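Lindiwe Gumede
July 1, 2020

1/ Right, a few of you asked how the spare room is coming along, so have a thread. Put the kettle on first, it's a long one.

2/ For anyone new: I've been turning the back bedroom into a proper guest room since February. It used to be where the ironing went to be forgotten. My cousin Xaba is the first guest and I've got it into my head that she should be able to have a brew and a biscuit without coming downstairs in her dressing gown.

3/ She's coming over from Sterby, which is 40 miles if you go the sensible way and a lot more if you go the way Xaba goes. She always turns up starving and always says she isn't hungry.

4/ So today was tea tray day! I pulled everything out of the cupboard and dumped it upstairs to see what I'd got. Kettle, tray, snacks, all on the bed, because the bedside table is still in bits on the landing (one screw short, don't ask).

5/ Very pleased with the kettle. Tall thin black one with a bronzy brown band round the bottom, and it goes nicely with the headboard. I wanted something narrow so it won't hog the table once there is a table. It's leaning a bit on the duvet but it'll be fine on something flat.
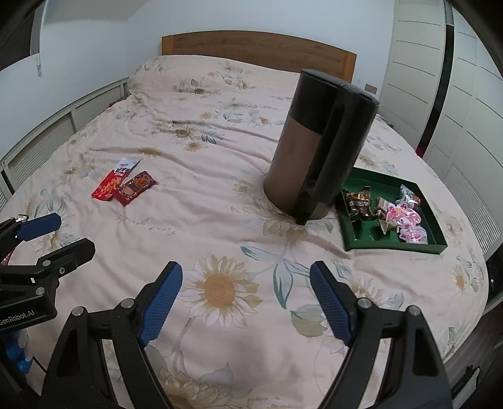
6/ THE TRAY
Dark green, with a divider inside, and I love it more than is reasonable. I had a plain one before and everything slid down to one end every time I carried it up. Chocolate and sweets are in there for now, plus the pink packets with the little white rabbity character on. Those are for Xaba's youngest if she comes too, and for me if she doesn't.

7/ The two red packets haven't got a home yet. The darker one has a chocolate wafer or biscuit sort of thing on the front and I could very happily eat it now, while I'm typing this. I may put them in the drawer as a surprise. Is that nice or is it weird? Finding a snack in a drawer at someone else's house, I mean.

8/ Several messages about the duvet cover already!! It's the sunflower one, pale pink with the teal-grey leaves. I got it on the market at Skaltthorpe and no, I haven't ironed it, and no, I'm not going to. There's a pillow under there as well, I just pulled the cover up over the lot.

9/ I went back and forth on the walls for ages. Sample pots everywhere. Ended up with plain white, and I'm glad I did, the flowers are doing plenty.

10/ Still to do:
bedside table (see screw, above)
mugs, two, matching if I can manage it
a little pot for teabags
somewhere to put the spoons
a lamp that doesn't buzz

11/ On mugs, my sister says I've already got a cupboard full. I have, but they're all either chipped or have somebody's work logo on. I'd like a guest to have a mug that isn't advertising a tyre place in Usitz.

12/ Question for people who do this properly: do you leave milk out? Little cartons? A flask? I don't like those tiny pots, you need about six for one cup and half of it goes up your sleeve.

13/ Edit, lots of you saying small jug with a lid, kept in the fridge till they arrive. Sold. Adding a jug to the list.

14/ And yes, the kettle will be coming off the bed before anybody fills it, thank you to the four people who were worried. Off to look for that screw.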